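3.2 Sorting soft furnishings before storage

The second part of the project dealt with bedding and other soft items. Our room store at Evard holds 413 textile items in total, and most complaints in the user survey were about this group: covers stored apart from their sets, and plush items flattened under heavier ones.

Items were sorted by surface first and by colour second. Colour alone had been tried in the pilot at Vītola and gave poor results, as greys, lilacs and creams were put in different piles depending on the light. Surface was more reliable. Three classes were used: brushed or fuzzy, plain woven, and smooth or satin-like. Anything with gathers or elastic was recorded under its fabric class with the letter G added.

Mixed pile before sorting, beige fabric below the greyish and lilac pieces:

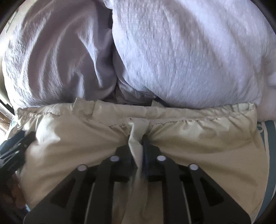
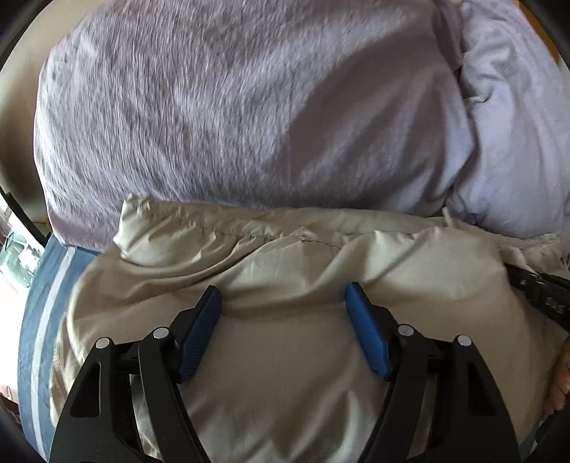 Each pile was worked from the top down. An item was lifted by its nearest free edge, shaken once and laid flat. Seams were then checked on both sides. Fraying shorter than 10 mm was noted but the item stayed in use; anything longer went to the repair box. Loose threads were trimmed and not recorded.

Gathered items took the most time. The gathers had to be pulled out to full width before folding, otherwise the stack leaned and fell when the shelf was filled past 60 cm. The median time for a G item was 17 seconds, measured from lifting to placing on the shelf. We did not time plain woven covers separately, so no direct comparison can be made.

Fuzzy pillows were stored upright on the top shelf with nothing on them. The Jolach shelf labels did not stick to the fabric boxes and were replaced with tied card tags in August.

3.3 Shelf layout

The layout follows the Custent plan with one change: the repair box was moved to the lowest shelf, next to the door.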